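Liste : entraide-habitation
Objet : Re: Inventaire mobilier, par où commencer ?
De : Raimonds Koppel

Bonjour à toutes et à tous,

Je réponds au message d'avril, resté sans suite :

> Notre contrat Evosura arrive à échéance et l'agence nous demande
> une estimation du contenu de l'appartement. Nous n'avons jamais
> fait d'inventaire. Faut-il tout noter, jusqu'aux petites
> cuillères ? Et que faire pour les objets reçus en héritage,
> sans facture ?

J'ai fait ce travail l'hiver dernier pour la maison de ma mère. Le fichier compte 558 lignes, dont une bonne partie ne sert à rien. Je m'y prendrais autrement maintenant. Voici ma façon de procéder, à prendre ou à laisser.

1. Les petits objets de valeur d'abord

Ce sont les premiers à disparaître en cas de vol et les plus difficiles à justifier ensuite. Une ligne par objet, avec la matière, la couleur, l'état, les marques s'il y en a, et l'endroit où il est rangé. « Montre » ne suffit pas. « Montre-bracelet, boîtier rond argenté, bracelet en cuir rouge » permet déjà de la distinguer d'une autre. Ajoutez le numéro de série quand il est lisible.
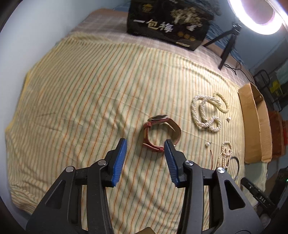 2. Les objets sans facture

Pour ce qui vient de la famille, cherchez d'abord dans les papiers de succession. Chez nous, l'acte du notaire renvoyait à une prisée de quatre pages que tout le monde avait oubliée. À défaut, une attestation écrite du parent qui a donné l'objet vaut mieux que rien, surtout si elle est datée et signée. Les vieilles photos de mariage ou de baptême où quelqu'un porte le bijou sont aussi à mettre de côté.

Pour la valeur, je suis passé chez Ramanauskas, qui fait des estimations sur rendez-vous. Il m'a demandé de ne rien nettoyer avant. Si vous ne connaissez pas la matière, n'inventez pas : écrivez « pendentif vert translucide, sculpté » et laissez la colonne « matière » vide jusqu'à l'avis de quelqu'un du métier. J'avais mis des noms de pierres un peu au hasard et il a fallu en corriger sept.

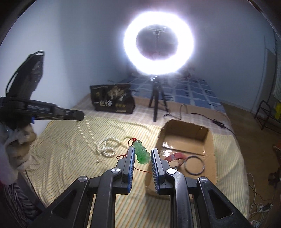
Gardez l'estimation écrite avec le contrat, et une copie hors de la maison. J'ai une clé USB chez ma sœur et une chemise cartonnée au bureau.

3. Le reste, pièce par pièce

Ouvrez les placards, notez par groupes : vaisselle courante, linge de lit, livres. Non, pas les petites cuillères, sauf si elles sont en argent. Pour l'électroménager, la marque, le modèle et l'année d'achat suffisent.

J'ai essayé Stendus, puis je suis revenu à un tableur. L'export était pénible et les accents sautaient à l'impression.

4. Relire le contrat avant d'envoyer quoi que ce soit

Regardez le plafond prévu pour les objets de valeur et la définition qu'en donne l'assureur. Elle change d'un contrat à l'autre. Deux points à vérifier en plus : la cave est-elle couverte, et les bijoux le sont-ils quand le logement reste vide plusieurs semaines ?

Je peux envoyer mon modèle de tableau, vidé de son contenu, à ceux qui le souhaitent. Écrivez-moi en privé, la liste refuse les pièces jointes trop lourdes.

Bien à vous,
Raimonds Koppel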